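Football Management and Club Culture
Handout 4: When a new coach replaces a popular one

Course teacher: Kristof Martens

Before the seminar, please read the case of Plarnivby again (handout 3). The questions at the end should be prepared in writing, maximum 300 words.

1. The inheritance

A new coach takes over a squad, but he also takes over habits. In Plarnivby the old coach let the players choose their own rooms and decide when to eat. Results were fair and the mood was good. The club wanted a higher defensive line and more pressing, and for this it hired Florin Pîrvu.

The board gave him a contract of four years and, in the same meeting, a target for the first season. These two things do not fit together well. A long contract says "build", a short target says "win now".

2. The first weeks

Pîrvu changed three things before April: the training hours, the captain, and the travel rules. The last one looks small. Players now had to arrive the evening before every away match, also when the trip was short.
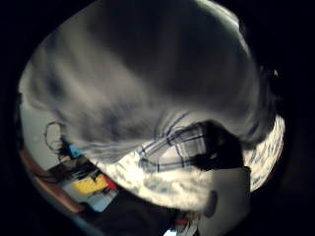
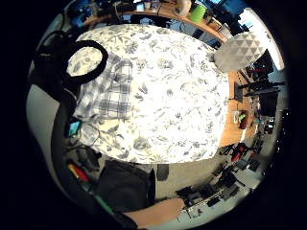 Several older players disliked this more than the new tactics. In the interviews they speak about "trust" many times and about pressing almost never. When we study a dressing room, we should listen to which words come back.

3. Results and the story around them

The team lost 6 of its first home matches under Pîrvu. The local press compared him every week with the old coach, and roughly 700 supporters signed a letter to the board. Please notice that the old coach had a similar start in his own first season — this was in the archive, but the letter does not mention it.

4. Terms to know

Inherited squad: players chosen by an earlier coach for another style.
Honeymoon period: the time in which bad results are still forgiven.
Mandate: what the board has really agreed to support.

5. Questions for the seminar

Was the captain changed too early?
Which of the three changes could wait until summer, and what would the club lose by waiting?
Who should explain a new style to the supporters, the coach or the board?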